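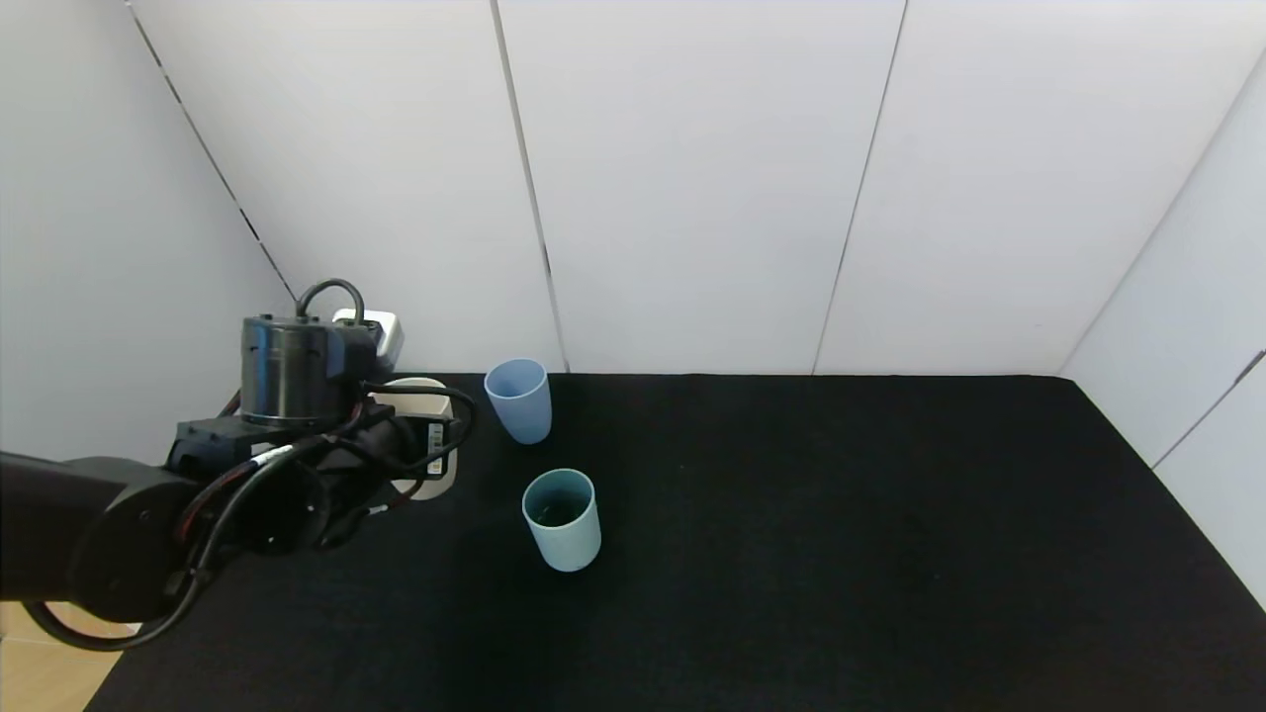
Figure 1. Robotic arm with gripper above a white cup.

AUTO 215: Automotive Systems II
Handout 7: Forced Induction and Engine Cooling
Instructor: Ekua Aryee
Revised 8 August 2024

Purpose of this handout

This handout supports the lectures on superchargers and turbochargers. It does not replace the assigned chapters. Students are expected to read it before the laboratory session and to bring a copy with them.

1. Why compress the intake air

An engine makes power by burning fuel, and the amount of fuel it can burn is limited by the oxygen in each cylinder. A naturally aspirated engine relies on atmospheric pressure to fill its cylinders. A compressor raises the pressure in the intake manifold, so that more air enters on each intake stroke and more fuel can be added to match it.

The pressure above atmospheric is called boost. Pressure ratio is the absolute pressure at the compressor outlet divided by the absolute pressure at its inlet. Students often use gauge pressure in this calculation by mistake. Absolute pressure is required in both places.

2. Superchargers

A supercharger is driven mechanically by the engine, usually through a belt from the crankshaft. Three types are covered in this course: Roots, twin-screw and centrifugal.

A Roots unit moves air around the outside of two rotors and does not compress it internally. Pressure rises when the air meets the air already in the manifold. A twin-screw unit compresses air between its rotors before releasing it. Both give strong boost at low engine speed. A centrifugal unit uses an impeller, and its boost climbs steeply with speed.

The power needed to turn the compressor is taken from the crankshaft. This is known as parasitic loss, and it must be subtracted before output figures are compared. A bypass valve reduces the loss when the driver is cruising with a light throttle.

3. Turbochargers

A turbocharger is driven by a turbine placed in the exhaust stream. It recovers energy that would otherwise leave through the tailpipe, although it also raises exhaust back pressure. The delay between opening the throttle and reaching full boost is called turbo lag. It depends on the inertia of the rotating parts, the size of the turbine housing and the volume of the intake piping.

A wastegate limits boost by sending part of the exhaust gas around the turbine. It should not be confused with the blow-off or recirculation valve, which releases pressure on the intake side when the throttle closes.

4. Charge cooling

Air becomes hotter as it is compressed. Hot air is less dense and increases the risk of knock. An intercooler removes part of this heat. Air-to-air units are simple and light; air-to-water units are compact and suit engines with a supercharger mounted between the cylinder banks.

Worked problem. Air enters an intercooler 60 degrees Celsius above ambient temperature and leaves 15 degrees above ambient. Effectiveness is the temperature drop across the cooler divided by the largest possible drop: 45 / 60 = 0.75.

5. Laboratory work

Groups will inspect the Coretti supercharger and the Turuvia turbocharger on the bench. Maximiliano Llorente supervises the session. Rotors and impellers are to be turned by hand only. Loose sleeves and jewelry are not permitted — this rule applies to observers as well.

The written report is limited to 500 words, excluding tables. It must include a labeled sketch of the air path and a short comparison of the two units. Reports are submitted to Amparo Moya.

6. Review before the next lecture

Define boost and pressure ratio.
Explain the difference between a wastegate and a recirculation valve.
State how a twin-screw supercharger differs from a Roots unit.

The next handout covers fuel delivery and ignition timing under boost. The final examination is held in December and includes material from Sections 1 through 4.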